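The Communal Table: How to Clear It and Keep It Clear

By Santosh Chaturvedi
30 September 2023
555 shares | 6 comments

Every shared workroom has one table that belongs to everybody, and you can tell which one it is by the state of it. Ours is white, which was somebody's idea of cheerful. White shows the biro, the tape residue and the ring from every mug since March. It also makes a single roll of sticky tape look like litter, and I've come to think of that as its best feature.

I've been tidying shared rooms for a good while, first at the Waria hall and now at work, and I've tried the labelled tubs, the roster and the laminated sign. The sign was stolen. What follows is what has survived.

Start with the flat things. A book left open on a table is a claim on the whole table, much like a towel on a banana lounge. Close it, put a scrap of paper in at the page, and stand it up somewhere. If the owner complains about losing their place, point to the scrap of paper.

Next, the little boxes and pouches. Don't sort what's in them. You will unzip one pouch, find eleven dead textas and a key, and there goes your arvo. Shift the whole pouch to its spot with the zip done up and walk away.

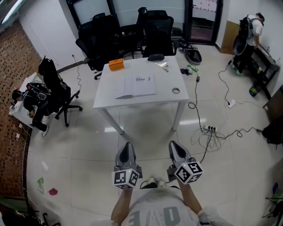 Tape deserves a paragraph of its own. A roll lying on its side collects dust along both edges, and then it's only good for sticking to dust. Hang it on a hook or a bit of dowel. Fold the end under by a centimetre before you put it back, or you'll be turning the thing round and round under a lamp next time, picking at it with a thumbnail like a possum at a mango. For clear tape I fold the end over a paperclip. The paperclips then go missing, but you can't have everything.

Tape residue on a white top comes off with eucalyptus oil on a soft rag. Dab it on, have a cuppa, wipe, then go over it with warm soapy water so the room doesn't smell like a chest rub. Try it underneath first if the surface is painted. Biro usually gives in to methylated spirits, used sparingly and with a window open. Keep the scourer well out of it. Once you've scratched a white table, the grime has somewhere to live.

Cables and power boards
The floor is where good intentions go to lie down. If leads have to cross a walkway, run them together and put a proper cable cover over the lot. Gaffer tape will do for a day. After a week it becomes part of the carpet, or takes the finish off the lino.

Power boards should sit against the wall, right side up, where you can reach the switch without kneeling. Don't plug one into another. I know you've got a reason. Label each plug with a strip of masking tape folded over the cord, written before you plug it in, and you'll never again turn off the modem while trying to turn off the fan.

For a snarl of thin leads, lay it out on the table you've just cleared and work from the plug ends. Pulling at the middle makes it worse and makes you say things. Velcro ties beat twist ties. A wad of 1320 twist ties from the bargain shop beats nothing, and I'm still getting through mine.

Chairs
Wheeled chairs breed. Line the spares up along the window or a wall, seats facing the same way, and the room looks looked-after even if you've done nothing else. Flip each one over once a season and pull the hair off the casters with a seam ripper. You'll be appalled, and the chair will roll straight for the first time in years. For mesh backs, use the brush end of the vacuum, from behind, so the crumbs come out the way they went in.

The two-thing rule
When I've finished, I allow two things to stay on a communal desk. More than two and people read it as storage. Fewer than two and some optimist sets down a bike helmet "just for a sec". A box and one small item seems to hold the line best. Don't ask me for the science. 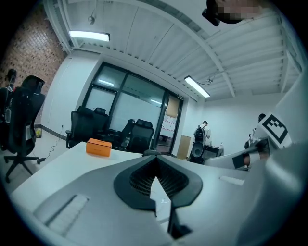
The orange box and one small white thing: good enough for a Saturday.

Last job is the wipe. Damp microfibre, long strokes, back edge to front, and catch the crumbs in your hand instead of sending them to the floor you've just swept. Dry it off with an old tea towel. Then tell people it's been done, because they won't notice, and put the kettle on before somebody turns up with a parcel to wrap.

502 people found this useful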